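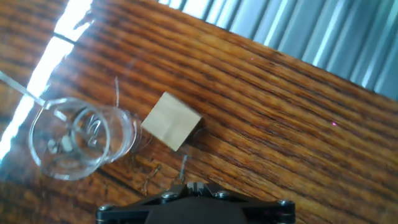
Care of Varnished Timber Tables and Clear Drinkware

Residents' Handbook, Section 6: Shared Dining and Common Rooms

Purpose of this section

The dining rooms at Hallatum House are furnished with varnished timber tables, and residents share a common stock of clear cups. Both are in use from early morning until late in the evening. This section sets out how the tables are to be wiped down after meals, how the cups are to be washed and returned, and what to do when a surface or a cup is marked.

The procedures apply to all residents and their guests. They were last revised in March, following a review of the furniture in the Thammasiri wing by Wanpen Boonyarit, Residential Services.

What is kept in each common room

The cupboard beside the sink should contain the following. If an item is missing or worn out, please enter it on the supplies sheet inside the cupboard door.

Soft cotton cloths, white for drinkware and coloured for tables
A bottle of pH-neutral dishwashing liquid
A plastic basin for washing cups
A soft bottle brush
White vinegar and bicarbonate of soda, both labelled
A drying rack with a mat beneath it
Felt coasters

Scouring pads, steel wool, bleach and general-purpose spray cleaners are not to be used on the tables. Residents who bring their own cleaning products should keep them in their rooms.

Part A: Clearing and wiping the table after a meal

1. Remove everything from the table, including coasters and placemats. Cups are to be lifted, not slid. Grit caught under a base will scratch varnish, and scratches that run across the grain are considerably harder to disguise than those that run with it.

2. Brush crumbs into the hand or onto a plate with a dry coloured cloth. Do not sweep them to the floor.

3. Dampen a second coloured cloth in lukewarm water with a few drops of dishwashing liquid. Wring it out until it no longer drips.

4. Wipe in long strokes along the direction of the grain, from one end of the table to the other. Pay attention to the edge nearest the seats, where hands and forearms rest.

5. Rinse the cloth, wring it again and repeat the wipe with plain water. Soap left behind dries to a dull film and attracts dust.

6. Dry the table immediately with a clean cloth. Water should not be left to evaporate on the surface, particularly along joints and at the ends of boards.

Tables standing close to a heater require some additional care during the colder months. Warm, dry air draws moisture out of timber and may open fine gaps between boards. Keep the edge of the table at least 20 centimetres from any heating panel, and do not leave damp cloths hanging on the table edge to dry.

Checking the surface

A varnished table is best inspected at a low angle with light falling across it. From directly overhead, the reflection of a window or ceiling fitting can conceal a patch of dried juice altogether, and a strongly figured grain will hide a good deal more. Crouch until the eyes are a little above the level of the tabletop and look towards the light. Streaks, fingerprints and rings will appear as breaks in the sheen. Move to the other side of the table and look again, as the glare will then fall on a different area.

Dark lines in the timber are usually part of the grain. A line that can be felt with a fingernail may be a crack in the varnish and should be reported.

Part B: Washing clear cups

The common rooms hold two kinds of clear cup, one of glass and one of rigid plastic, and at a glance they are easily confused. The simplest test is to tap the side lightly with a fingernail: glass rings, while plastic gives a flat, short sound. Glass also feels noticeably colder when first picked up. It is worth making the distinction before washing, as the plastic cups cloud if placed in very hot water and must not go into the dishwasher.

1. Empty the cup fully and check the inside. Small pale particles such as bread, rice or undissolved sugar are difficult to see against a clear wall. Hold the cup over a coloured cloth or the timber tabletop, where a white fleck will show up readily.

2. Rinse under a lukewarm tap. For milk or juice containing pulp, use cold water first.

3. Wash in the basin with a small amount of dishwashing liquid. Use the bottle brush for the base and a soft cloth for the rim. Wash one cup at a time and do not stack cups in the basin.

4. Turn the cup slowly under the tap until no suds remain, inside and out.

5. Stand the cup upside down on the rack. Cups should not be placed rim-down directly on a varnished table, as moisture trapped beneath the rim will leave a ring.

6. Once drained, polish with a white cloth. Hold the base in one hand and the body in the other, and turn both hands gently in the same direction. Twisting the base against the body is a frequent cause of breakage in thin glass.

Curved lines and cloudy marks

Clear cups will often show a pale curved line on the inside wall or base. It may have any of several causes, and the correct treatment depends on which applies.

A line that moves or disappears as the cup is turned is a reflection, or the edge of the cup seen through its own wall. No treatment is needed.

A line that stays in place but wipes off with a damp finger is dried detergent or the trace of a drink. Wash again as in Part B.

A chalky line that does not wipe off is likely to be mineral scale. Fill the cup with equal parts white vinegar and warm water, leave it in the basin until the deposit softens, then brush and rinse thoroughly.

A line that can be felt with a fingernail may be a scratch, a moulded mark or a crack. Moulded marks are smooth and generally found on the base. Any glass cup with a suspected crack is to be withdrawn at once and placed in the box marked for disposal. It must not go in the ordinary recycling.

Part C: Treating marks on the table

White rings. A white or cloudy ring indicates moisture in the varnish. If it is fresh, lay a dry cotton cloth over it and leave it overnight. If it remains in the morning, report it. Residents should not attempt to iron the mark out – a method often recommended elsewhere – as it has damaged two of our tables.

Sticky patches. Lay a warm, damp cloth over the patch for a minute or two, then wipe along the grain. Repeat if required. Do not scrape with a knife or the edge of a card.

Ink and food colouring. Blot without rubbing and report the mark the same day. Spirits and nail polish remover dissolve varnish and must not be used.

Dark stains. A dark or black stain usually means that water has passed through the varnish into the timber. Residents cannot treat this, and the table will need to be refinished.

Fine scratches. These are recorded at the annual inspection and need no action in the meantime. Furniture polish containing silicone should not be applied, as it prevents new varnish from adhering.

Part D: Between meals

Cups left on the tables between meals account for most of the rings reported to this office. Residents are asked to observe the following.

Use a felt coaster under any cup, whether it holds a hot or a cold drink.
Stand cups well in from the edge of the table.
Return empty cups to the sink when leaving the room, even for a short time.
Lay a placemat beneath laptops and other equipment with hard feet.
Keep pot plants off the dining tables. The windowsills may be used.

All cups are to be off the tables by 10 pm, when the evening wipe-down takes place. The roster is displayed in each kitchen. A resident who is unable to complete a rostered turn should arrange an exchange and amend the roster in ink.

Reporting and replacement

Damage to a table should be reported using the maintenance form, giving the room and the position of the mark. A small square of masking tape beside the mark is helpful – please place it on the underside of the table edge, as tape may lift older varnish.

Montri Phetsri, Facilities, arranges repairs and refinishing. Minor work is normally done in place. Where a table must be removed, a substitute will be brought from the Dreder Street store.

Replacement cups are issued from the front office during opening hours. No charge is made for ordinary breakage.

Related sections: Section 4, Kitchens and Food Storage; Section 9, Heating and Ventilation.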